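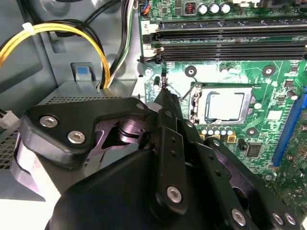
Desktop Computer Refurbishment: Report and Spring Arrangements

The Gukley Learning Center has completed the first stage of its desktop computer refurbishment program. Retired machines from the administrative offices are opened, inspected and, where the parts allow, returned to service in the reading rooms and the evening classrooms. The program is directed by Denise Sugden of Technical Services, with bench instruction by Mekdes Gashaw.

Work on each computer begins with the case open and the motherboard in full view. The processor, its socket and retention lever, the memory slots and the expansion slots are examined before any part is removed. Header pins receive particular attention. A bent pin can be straightened if it is found early, but a broken one usually means that the board is set aside for parts.

Participants are reminded of the following bench rules. The power cord must be disconnected before a case is opened. Processors are handled by the edges only. Memory modules are released by the clips and are never pulled up by one end. Screws removed from a case stay in the tray bearing that computer's inventory number, and trays are not to be combined – a long screw driven into a short hole can damage the board beneath it.

The budget for the current stage was $3748, which covered replacement memory, power supplies and thermal compound. Unused funds will be carried forward to the next stage. Completed machines are stored in the Lightfoot Annex until they are assigned to a room. Departments wishing to request a computer should submit the standard equipment form to Technical Services by February 15, 2007. Requests received after that date will be considered in October.

The Center is also accepting donations of desktop computers in their original cases. Monitors and printers cannot be accepted at this time. Donors are asked to remove all personal files before delivery, although every hard drive is erased again on receipt.

Related items
Lightfoot Annex: Revised Storage Hours
Evening Classroom Schedule
Equipment Request Procedures for Departments
Safe Disposal of Batteries and Toner

Contact: Technical Services, Gukley Learning Center | © 2007 Gukley Learning Center. All rights reserved. | Back to top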